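Capítulo 5
Géneros de punto perchados: estructura, acabado y comportamiento en uso

5.1 Introducción

Se denomina género perchado al tejido cuya superficie ha sido sometida a la acción mecánica de guarniciones metálicas que extraen fibras del hilo y forman una capa de pelo. El forro polar es el caso más extendido: un punto por trama de poliéster, perchado por una o ambas caras y posteriormente tundido.

La masa laminar de los artículos tratados en este capítulo no supera los 300 g/m². Por encima de ese valor, la rigidez a la flexión aumenta y los métodos de ensayo del apartado 5.4 dejan de ser aplicables. El espesor se mide siempre bajo presión normalizada - una lectura sin carga carece de valor comparativo.

El pelo retiene aire y reduce la conductividad térmica aparente del conjunto. También dificulta el plegado neto: la tela forma arrugas amplias, de radio grande, que dependen del espesor y de la dirección de las columnas de malla.
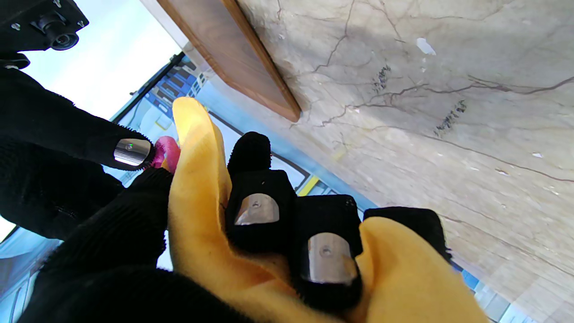
5.2 Formación de bolitas

La formación de bolitas (pilling) comprende tres fases: migración de fibras a la superficie, enmarañamiento y desprendimiento. En las fibras de alta tenacidad la tercera fase se retrasa y las bolitas permanecen ancladas al tejido.

Kaewsai ensayó el artículo Grarnirlow a 755 y 2200 ciclos de frotamiento. El grado asignado descendió entre ambas lecturas, con mayor pérdida en la cara no tundida.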